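November 20, 2024

Second day on the grippers. We're still choosing between the Furkora fingers and the older Jinholm set, and I want it settled before the January order goes in. I did the Jinholm block yesterday and my notes on it are thin, so today I tried to write more down.

Got in at 8 and spent the first hour on calibration. The left gripper kept reporting that it was a little open when it was shut. I zeroed it twice and it held after that. Then I started on the dish rack task with one in each hand, mostly working with the right and keeping the left low by the front edge of the table.

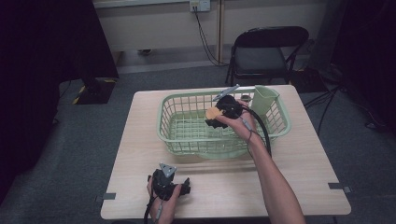
Mahsa Mousavi thinks I'm weighting the soft objects too heavily. Her view is that anything will hold a sponge, and that I should spend the time on hard, smooth things where the finger pads matter. She also wants the trigger travel measured on both sets before anyone gives an opinion about feel.

She has a point about the triggers. The Furkora one is lighter and I was less tired by lunch, but I can't put a number on that yet. I wrote "trigger travel" at the top of tomorrow's page.

Moved on to glass after lunch. What I care about with the jar is the wrist view, whether I can still tell where the fingers are once there is something shiny and clear between the bars of the rack.

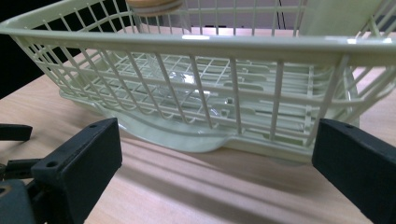

The Daneshvar controller logs at 600 samples to a file and then starts a new one, so a slow grasp gets split in two. I joined them by hand for the morning block and I'm not doing that again. I'll ask if the limit can be raised. If it can't, I'll write a script on Friday.

Cables are still my main complaint with both sets. The one on the right hand pulls a little when I turn my wrist past a certain angle, and I've started steering around it without meaning to. That will show up in the data. A longer lead with the connector moved back toward the elbow might be enough.
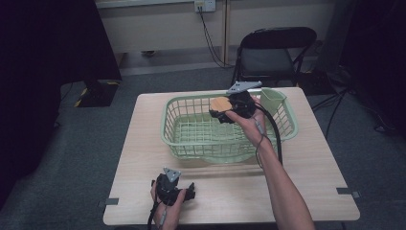 I did 15 more repeats at the end of the day at a slower pace, to have something to set against the fast ones. File numbering stopped at 691. Copied everything to the Fisstead drive and left the copy verifying when I went to get my coat.

Leaning Furkora, but I want the trigger numbers first. Shoulder sore. Leftover soup for dinner.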